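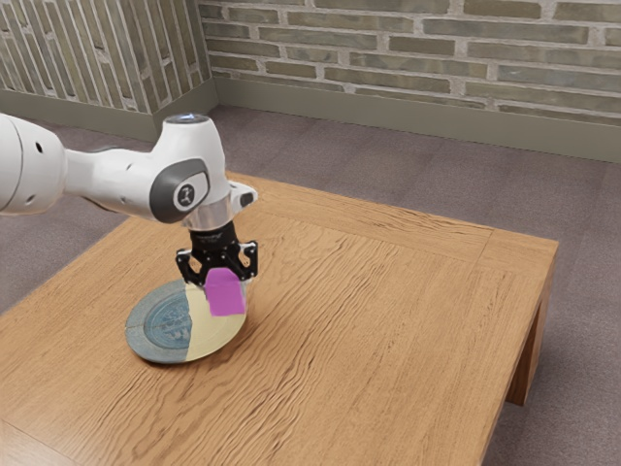
Simulation, poste 3 : le bloc rose dans la pince, au-dessus de l'assiette bicolore.

Cahier d'atelier, mai — journée portes ouvertes

Bon, j'écris ça à 19 h 40 avec les pieds en compote, donc pardon pour le style. Eugénie a déjà rangé les câbles et Bautista cherche encore la rallonge de l'accueil (elle est derrière le paravent, je la vois d'ici).

On a ouvert à 10 h et il y avait déjà du monde dans le couloir ! La première heure, on a fait tourner Stollura sur le grand écran avec la tâche du bloc et de l'assiette. J'avais un peu peur que ça ennuie les gens, un bras blanc et une table en bois dans une pièce en briques, mais pas du tout. Les enfants se mettaient devant et criaient « lâche, lâche ! » dès que la pince arrivait au-dessus de l'assiette. Un monsieur m'a demandé très sérieusement où se trouvait la salle. Je lui ai expliqué que tout était calculé, les murs et la moquette compris, et il est resté dix minutes à regarder le veinage de la table.

Côté technique, pour ne pas oublier :

— Le script de démo lancé ce matin est celui de la branche Vondley, pas la version de secours. Position de départ du bloc tirée au hasard à chaque essai, assiette fixe.
— 877 essais lancés dans la journée d'après le journal, en comptant ceux d'Eugénie avant l'ouverture. Je n'ai pas encore trié les échecs.
— Deux plantages, tous les deux quand quelqu'un a changé de vue pendant la réinitialisation. Toujours le même message. À reproduire au calme, je soupçonne l'affichage et pas la physique.
— La vue de trois quarts marche beaucoup mieux que la vue de dessus pour le public. Vu du dessus, le bras cache tout et on passe son temps à dire « attendez, vous allez voir ».

L'atelier de pilotage à la manette (poste 6) a eu un succès fou, et c'est là qu'on a appris le plus de choses. Presque tout le monde descend trop vite, puis s'arrête net juste avant la table, puis n'ose plus bouger. Bautista a eu la bonne idée de diviser la vitesse verticale par deux en fin de matinée et l'ambiance a changé d'un coup. Il faut garder ce réglage pour les débutants. Une dame qui fait de la couture a posé le bloc dans l'assiette du premier coup, sans rien demander, et elle est repartie comme si de rien n'était !

L'après-midi, visite du groupe d'Irkton. Questions plus pointues : frottement entre les doigts et le bloc, jeu de la pince, ce qui se passe si on remplace l'assiette par un bol. J'ai répondu ce que je savais. Pour le frottement, j'ai avoué que notre coefficient venait d'un vieux fichier de Mao et que je n'avais jamais vérifié d'où il sortait. Ils ont ri, gentiment. Eugénie beaucoup moins. Donc c'est noté, on remesure.

Ils nous ont aussi fait remarquer que la couleur du bloc aide énormément la détection, avec ce rose magenta sur le crème de l'assiette. Vrai. J'aimerais relancer une série avec un bloc beige, ou brun comme la table, et voir où ça casse. Bautista parie sur une chute sévère, moi je suis plus optimiste (un café en jeu).

Les journaux de la journée pèsent 2 441 Mo, copiés sur le disque commun, dossier portes_ouvertes. Ne pas les effacer avant que j'aie sorti les deux plantages, merci !

À faire :
— retrouver l'origine du coefficient de frottement, sinon refaire la mesure
— corriger le changement de vue pendant la réinitialisation (moi)
— enregistrer le profil « débutant » de la manette (Bautista)
— série avec bloc beige, puis bloc brun
— répondre à Irkton pour le bol, Eugénie a leur adresse
— rendre les deux tabourets au labo d'en face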